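Open day at the Drillisora lab - anyone else go?
Automation and Controls > Events and Site Visits

gbyook
Posted August 24, 2019
Went through the Drillisora open day with my brother-in-law. Two rooms open to the public. The first was palletizing, same cell as last year with a new guard fence. The second was the kitchen handling demo, run by Christos Kouris, and that was the one worth the drive. They had the arm working in simulation on the big monitor, with the view from near the gripper, and a handout with stills and timing notes. Each run was limited to four minutes. I stayed for 2 of them and then the group behind us wanted in.

Did anyone get numbers on the cycle time? The handout gives a budget but no results.

lchamoun
Replying to gbyook
I was in the group behind you, sorry. No cycle times given. I asked about the contact model and was told the friction values on the counter were set by hand and never checked against a real surface. For me that takes most of the value out of it. A gripper that behaves in a simulator with hand-set friction tells you about the simulator.

gbyook
I don't agree with "most of the value". They were showing the planning and the camera view. Kouris said at the start that grasp force wasn't part of the demo.

D. Galanis
I scanned my copy of the handout for those who couldn't make it. Text of the middle page follows, with its still.

"The counter run uses a fixed start pose. The operator selects a target and the planner proposes an approach, which may be accepted or rejected from the pendant. Rejected approaches are logged and do not count against the time budget.

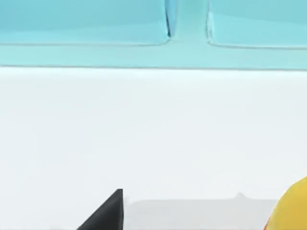 Page 4

The view is taken close to the work surface. At this distance a finger tip may be in view while the items ahead of it are only partly visible, and the planner relies on its stored map of the counter for the remainder. Plain surfaces give the tracker little to hold on to. The map is refreshed between runs and not during them."

Rest of it is safety notes and a parking map.

lchamoun
Thanks for the scan. The still makes my other point for me. Below the turquoise band, most of that view is smooth white counter, with the black finger and the grey and yellow items right down at the bottom. If the map is only refreshed between runs, anything that gets nudged is wrong until the next one.

D. Galanis
Agreed on the refresh. I asked Glykeria Sfakianakis about it at the desk and she said the next build does it on every approach. Planned for May.

jirnia_tech
We run a Cellow controller at Jirnia with a similar map scheme. Refreshing on every approach cost us more than expected - the planner sat idle while the map rebuilt. We went back to refreshing on contact only. Our log has about 1,000 approaches in it and the stale map was to blame for very few of the bad ones. Most were poor approach angles.

lchamoun
Real arm or simulated?

jirnia_tech
Real arm, bench fixture, one part type. So not the same problem, I'll grant you. A kitchen counter is worse.

gbyook
Would you share the log format? Ours at Economou only records accepted approaches, so we can't say anything about the rejects.

jirnia_tech
I'll ask. Timestamp, pose, accept or reject, and a reason code. The reason code is typed in by the operator, so expect spelling.

D. Galanis
Full scan is in the files area under item 421. The parking map is upside down, rotate it before printing.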